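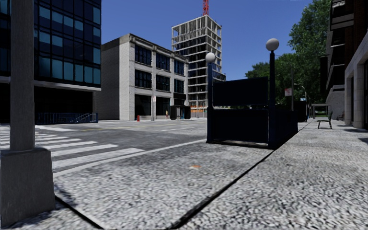
Street corner in the driving simulator. Image: Kamrul Dewan / Cliston

Visit to the Cliston simulation lab, 20 Jul 2018

We went to Cliston to see whether simulation could take some of the load off our sidewalk delivery budget. Our plan for next year has two test vehicles in it, a trailer, and a line for street permits that keeps growing. Kamrul Dewan met us at the front desk and took us straight up to the lab, which is one long room with desks down one side and the server rack behind a glass door.

The first hour was spent on a city map. It is a computer-rendered downtown with a wide sidewalk, a crosswalk, a subway-style entrance, trees and a tower still under construction. Kamrul likes this corner for planning work. A concrete pillar stands right on the sidewalk, and there are posts, a bench and a curb for the route planner to deal with. He can rerun the same corner with different sensor positions and compare the results the same afternoon.

We asked what it would cost us. Cliston sells time in blocks of 100 hours, and a small team like ours would use 400 hours in the first year. The software they run is Drinix, licensed per seat. Maps are extra. A custom map of our own pilot streets would take 30 working days from the time they get our survey files, and we don't have survey files yet. That needs its own line in the budget.

The alternative is to buy a workstation and run it ourselves. Talukder quoted us for one in February, but the quote left out the second graphics card and the service contract. Kamrul showed us a similar machine under a desk. It was loud. If we put one in our office it would have to go in the storage room, and the outlet in there is shared with the copier.

After lunch we talked about what simulation does not replace. Wheel wear, battery life in cold weather and loading times still have to be measured on a real vehicle. Cliston sends its own customers to the Clendau test yard for that. We would keep one vehicle in the plan and move the second to the following year.

Things to settle before the next budget meeting:

Ask Talukder for a full quote with the service contract.
Find out who can do the street survey.
Get the Drinix price for two seats and for three.
Ask if unused hours carry over.

The lab is in room 1302. Visitor parking is behind the building and you need a pass from the front desk.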